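Search this site
Search
Go

Wanted: six people to help read the Rernar tapes

Hello again, and sorry it's been quiet on here. I've been up to my elbows in cassettes. Some of you will know that last year I took on the Rernar tape collection, which had been sitting in a lock-up in Ferside since the user group packed itself in. I said at the time I'd have it sorted by Christmas. Well! I've finally finished the list and it comes to 3,195 cassettes, and I've read precisely enough of them to know that I can't do the rest by myself before I'm a very old man.

So I'm looking for six people to join in, and I'd love one of them to be you.

For anyone who's wandered in from elsewhere, the Rernar was a home computer sold by a small firm called Skalen, mostly by post and mostly in kit form. It had a rubbery keyboard, a fearsome power supply and a version of BASIC with no ELSE in it (you got used to it). It saved programs to an ordinary cassette recorder at 300 baud, so a decent-sized adventure game gave you time to go and make tea, drink the tea, and come back to find it had failed with TAPE ERR 2. I had one as a boy. I typed in a lunar lander from a magazine, got a line wrong somewhere near the end and never did find out which.

The user group ran a tape library. Members sent in whatever they'd written, the group made copies, and anybody could borrow anything for the price of the stamps. There are games, obviously, but also a knitting pattern planner, several goes at a football pools predictor, a thing for working out the tides, a school timetable program that I'm fairly sure was used in a real school, and a huge number of tapes marked only with a member's surname and the word FINAL. A good many of these were never sold in a shop or printed in a magazine. If the tape goes, the program goes.

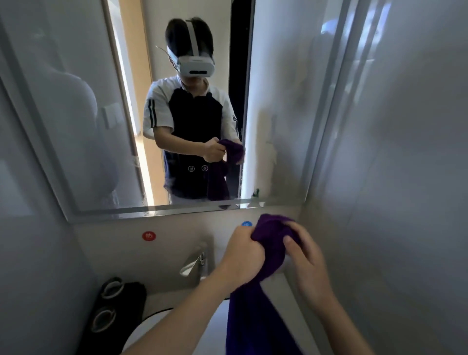
What you'd be doing is pretty simple once you've got the hang of it. I post you a box of tapes. You play each one into a computer (a modern one) through the line-in socket, record both sides as a plain WAV file, and then run the recording through a program called Nurmi, which listens for the tones and turns them back into bytes. If Nurmi is happy, you get a file that loads in the emulator. If it isn't, you nudge the playback level or the head alignment and have another go. You fill in a row on the spreadsheet, put the tape back in its case and move on to the next.

Nurmi was written by Hammad Pirzada, and it's a lovely bit of work. He started it because the old decoder gave up whenever the tape speed wandered, and on these tapes the speed wanders all over the place. Hammad's version follows it up and down and only complains when there's a proper dropout. He's still adding to it, and he's asked me to say that he would very much like to hear from people whose tapes DON'T decode, as those are the recordings he learns the most from. He reads every report. He's also quite happy to explain how it all works if you're the curious sort, though do put aside an evening for it.

You don't need to be a programmer, and you certainly don't need to own a Rernar. I'd like people who are patient and who'll write down what's on the label exactly as it's written, spelling mistakes and all. That last bit matters more to me than anything technical. If the label says "SPACE INVADRES (WORKS)" then that's what goes in the spreadsheet. There's a separate column for what you think it ought to say.

What you'll need at your end:

A cassette deck in decent order. A full-size one with a line-out is best. The little flat portable recorders can be all right, but test yours with a tape you don't care about first, please, and never with one of mine!

A computer with a line-in, or a plug-in sound adapter. Nurmi runs on Windows and Linux. The Mac version exists but Hammad calls it "an adventure".

A small screwdriver for the head alignment. I'll show you how to do it. It's a quarter turn here and there while you listen for the sound to go bright, and you'll be doing it by ear in no time.

Somewhere dry to keep the box, away from radiators and big loudspeakers.

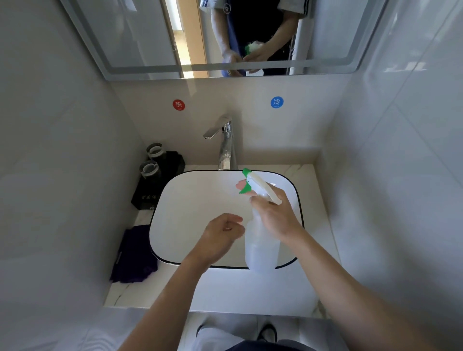 Spray bottle over the basin.

How long will it take? Each box is a month's worth at a gentle pace, an evening or two a week. The project is set up to run as 4 rounds, so if you do one box a round you'll have done your bit and can bow out with my thanks. If you'd like to carry on after that I'll be delighted. If you find in the first fortnight that it's driving you up the wall, post the box back and there'll be no hard feelings at all. I'd much sooner have the tapes back unread than sitting under somebody's stairs for three years. (That is more or less how they ended up in the lock-up.)

About money. I can't pay you, I'm afraid. I do cover postage both ways, and if you need a sound adapter or a new belt for your deck, ask me before you buy one and I'll most likely pay for that too. Your name goes on the page for each program you recover, or a nickname if you'd prefer, or nothing at all. And everyone who finishes a round gets a printed copy of the Rernar User Handbook, which Hubert Chmielewska has been painstakingly retyping from three bad photocopies. It's got the missing page in it! The one with the memory map! I can't tell you how pleased I was.

Hubert is also looking after the paper side, and I should mention that there's a smaller job going with him if tapes don't appeal. Most of the library came with inlay cards, and quite a few have instructions on the back in faint dot matrix or in biro. They need scanning and typing up. No deck needed for that one, just a scanner and good eyes, or a good magnifying glass. Say "paper" in your message and I'll pass you on to him. This is on top of the six, so don't hold back thinking you'd be taking someone's place.

A few things people have asked me already:

Can I do it from abroad? For the tapes, I'd rather keep to the UK. I don't trust them to a long journey and the airport scanners make me nervous, even if Hammad says I'm being daft. For the paper job, yes, from anywhere, as long as you're working from scans that we've already made.

Can I keep any of the tapes? No, sorry. They all come back to Ferside in the box they left in.

Who owns the programs? The people who wrote them. We're putting up anything where the author has said yes or where we've tried hard and failed to find them, and we take it down at once if somebody turns up and objects. So far the ones who've turned up have mostly been tickled pink. One chap emailed to apologise for a bug in his darts scorer.

I've got a load of Rernar tapes of my own, do you want them? Yes! Yes please. Don't try to play them first, just get in touch.

Is there a minimum age? You need to be over eighteen to have a box posted to you, but if you'd like to do it with your son or daughter or a keen niece, go right ahead.

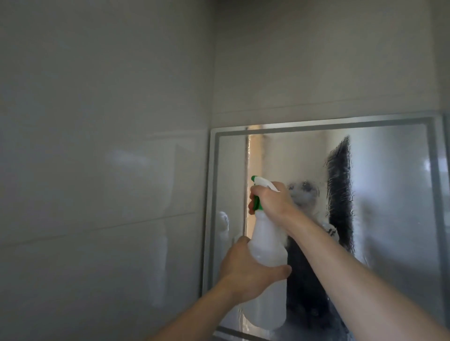 At the bathroom mirror, spray bottle in hand.

If you fancy it, send me a note through the contact page with the word TAPES at the start. Tell me what deck you've got, what computer you'd be using, and a little about yourself. I don't need a CV. I would like to know whether you ever had a Rernar (or any other machine of that age) and what you did with it, mostly because I enjoy reading that sort of thing. If you've never touched one and only like the sound of the job, that's grand, say so.

I'll read everything that comes in and reply to all of you, even if it takes me a week or two. Where I've got more people than boxes I'll keep a list for the next round. The first lot of tapes goes out in June, and before that we'll have an evening on a video call where I show you the head alignment business on a real deck and Hammad runs through Nurmi with a few good tapes and a few horrible ones. Please try to make that if you can. I'll record it for those who can't.

One more thing, for people who wrote in about the Skalen printer interface: I haven't forgotten, the board layout is nearly there, and I'm waiting on a connector.

Posted 19 Apr 2021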